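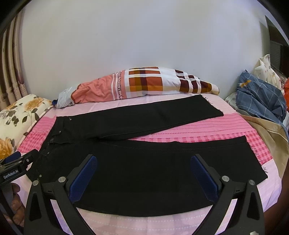
Friday, a little after four

I got the black jeans out of the closet again this afternoon and spread them flat on the bed, and then I stood there for a good while not deciding anything. I do this every September, when the first cool morning comes and I remember I own long pants. Every year it's the same pair I start with, and every year I end up spending an hour on them and ten minutes on everything else.

The hems are worse than I remembered. Both of them are raw all the way around now, with long threads trailing off onto the pink sheet as if the legs were slowly unraveling themselves in the drawer over the summer. I cut them myself, the spring I bought them, because they came two inches too long and the tailor at Puster wanted more for the hemming than I had paid for the jeans. I had the kitchen scissors and a ruler and a great deal of confidence. I told myself I'd turn them up and stitch them that same weekend. Well! I liked the ragged look, and then I got used to it, and then it became the way they were.

What I can't make up my mind about is whether they've crossed over from frayed on purpose to just plain worn out. I trimmed them once last winter and took off too much on one side, so the legs have never quite matched since (you can't tell when I'm walking, I think, or at least I hope you can't). If I trim again I'll be showing ankle, and in this town from November on that is a foolish thing to do. If I leave them they'll catch in the heel of my boots like they did coming down the steps at the Stalo market, when I very nearly went over with a bag of onions in each hand.

So there's the third way, which is to sew a line of stitching just above the fraying and let it fray down to that and stop. I read about it somewhere and it sounds sensible. I have black thread, or I have what I thought was black thread until I held it up to the window and saw it was navy. Would anyone notice navy? I would, that's the trouble. I'd be sitting on the bus looking at my own feet.

The buttons are all sound, I'm glad to say. I went over the fly with my thumb and nothing wobbles and the little rivets are tight. I've always liked a button fly, even though it's a nuisance when your hands are cold. They were 38 at Bastska, marked down, and I remember it because I had exactly two twenties in my purse and the girl at the register gave me my change with such a congratulating look. That is a lot of wearing for the money, when I think how many trips and suppers and long sittings-about they've been along for.

The bed itself needs attention before anything gets sewn on it. I changed the sheet this week, the pink one with the dots and stripes and the band of gingham, which I know is a busy sort of sheet but it cheers me up to see it from the hallway. The long pillow doesn't go with it in the least, all those coral and orange and maroon squares, and the rose cushion goes with neither one. I bought each of them thinking only about itself. There was a time I wanted everything in a room to match and I'd have been ashamed of that bed, and now I look at it and think it's like a table of relatives who all came dressed for different weather, and I'm fond of every one.

The heap of bedding on the right side has to be dealt with too. I keep meaning to find a proper place for it. The blue plaid should go on top, where I can reach it in the night, and the rest can go up on the closet shelf once I've cleared the shelf, which means going through the summer things, which means another afternoon gone. You see how it goes. I came in here for one pair of pants.

I did measure, in the end. I got the tape out and laid it along the waistband, and it came to 37 inches, lying flat and doubled, which made me go quite cold until I realized I'd been reading the wrong side of the tape and had started from some number in the middle. I measured it again properly and I'm keeping the answer to myself. They'll fit. They may be a little particular about it after a big supper.

Then I had tea, and then I rang the fabric counter at Adeyemi to ask if they had real black in the heavy thread, the kind for denim, and they do. They close at six and I could make it if I left this minute, but my shoes are off and the light is so nice and low, and I've a pot of beans that wants watching. I'll go in the morning. I need needles as well, the stout ones, and I should take the gray coat to have its lining looked at while I'm out that way. And eggs.

While I'm at it I might ask them about a patch of something for the inside of the left knee. It isn't through yet, but when I put my hand up the leg and spread my fingers I can feel it going thin. Better to catch it early.

Quarter to six now. The beans are done and a bit salty. I've folded the jeans over the back of the chair and picked as many threads off the sheet as I could find, and there'll be more stuck to my nightgown by tomorrow, there always are.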